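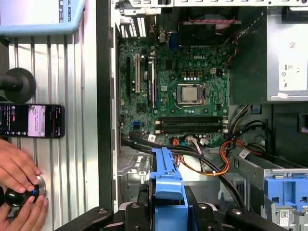 Rosby 16-Piece PC Repair Kit: Review

I bought the Rosby kit in May for working on older desktops. It has been used on 30 machines since then, mostly office Dells that came in with bad memory or old thermal paste. The kit sells for $114 at Beaudoin, a lot for hand tools.

Working inside the case
The long Phillips driver is the piece I use most. It reaches the board screws next to the power supply without my knuckles hitting the drive cage, and the shaft is thin enough to get past a bundle of power cables. The magnet in the tip holds a case screw upside down. It does not hold the larger fan screws very well.

Processor and memory
With the cooler off and the processor still in its socket, I clean the heat spreader with the flat plastic scraper and a cloth. The scraper is soft and has left no marks so far. The hook tool is meant for retention levers and memory latches. I tried it on both and went back to my fingers.

What I didn't like
The tweezers bend. The pouch has 8 elastic loops for the small tools, and two of them have gone slack. I also have the cheaper Siria set, and its tweezers are better.

Rosby replaced one stripped bit without charge. It took around 16 days to arrive.

Rating: 4 out of 5. Buy it for the drivers and the scraper. If you open one computer a year, the Siria set will do.

Mackenzie Gagnon
Friday, February 23, 2024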